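Does a neighborhood council endorsement count for anything?
Paula Zamfir

Vasinden's council backed a challenger for the Ward 3 seat on Tuesday. The flyer says it "speaks for 2,000 households." Does it?

Yoga Rahman
I doubt it. Our council in Taturden made the same claim, and 40 people voted. Ask for the minutes.
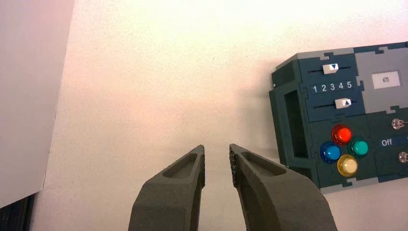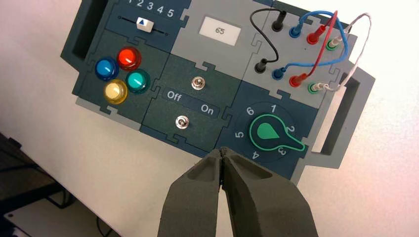

Endorsements are cheap, and I'd want to know who was in the room before I gave this one any weight. Last time ours put out a ranking of five candidates with no totals. A row of numbers from 1 to 5, like the one printed on the slider panel, tells you the order and nothing about the margin. Check your bylaws too. Some councils can't endorse at all.

Anisa Teoh
they mean well, just vote how you want

Ikhsan Harahap
Ask how many members it has. Ours had 123 on paper and 20 at the meeting. The flyer left that out.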